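Swanson Strings brings free violin and cello lessons to five schools in Arnmont

Arnmont, 20 March 2019

Swanson Strings, the music teaching group from Plillville, announces today that it will open a new program of string lessons for children in Arnmont. The lessons start in September and will take place in five primary schools. Each child who joins will receive an instrument on loan for the whole school year, and the family pays nothing.

The program carries the name First Bow. It is made for children between seven and ten years old who have not played an instrument before. They learn in small groups during the school day, one time per week, and all groups of a school come together once a month to play as an orchestra. Places are open for up to 149 children in the first year.

First Bow was founded by the cellist Apolline Charpentier, who has taught in Plillville for 22 years. She wrote the lesson books herself and tested them with her own beginners.

"When I was a child, I waited two years for a cello, because our town had only one teacher and he had only one small cello," says Apolline Charpentier. "I remember very well this waiting. In Arnmont we want that a child can say on Monday 'I would like to try' and soon after can hold the instrument in the hands."

How the lessons work

In the first weeks the children do not use the bow. They sing, clap the rhythm and pluck the open strings. The bow comes after the autumn holiday, and with it the first pieces for the whole group. All pieces in the books have an easy part and a more difficult part, so children who learn at different speed can stay in the same orchestra.

The teachers of the schools are invited to learn together with their class. Swanson Strings has made good experience with this in Plillville, where several class teachers still play in the evening group for adults.

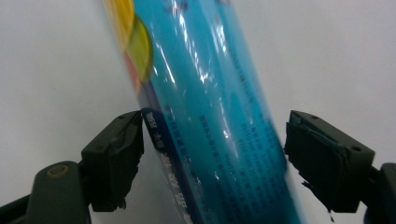
Support from the Drarnasex Fund

The program is possible thanks to a gift of 3000 dollars from the Drarnasex Fund for young musicians, which will pay for new strings, bows and repairs. The instruments come from the collection of Swanson Strings and from families in the region who do not need them anymore. Small violins and half-size cellos are still very welcome, also when they need repair.

"Our pupils have asked for an orchestra for a long time," says Annag Carnegie, head of music for the Arnmont schools. "We have good singing in our schools, but for strings the parents had to drive to Plillville. For many of them it was too far after work."

How to take part

Parents will receive a letter with the registration form from their school before the summer holiday. The first concert of all First Bow groups is planned for the end of the school year in the Arnmont town hall. Entrance will be free.

About Swanson Strings

Swanson Strings teaches violin, viola and cello to children and adults in Plillville and the villages near it. It also organizes a summer week for young players and lends instruments to families.

Press contact: Swanson Strings, press office, Plillville. Interviews with Apolline Charpentier are possible by appointment.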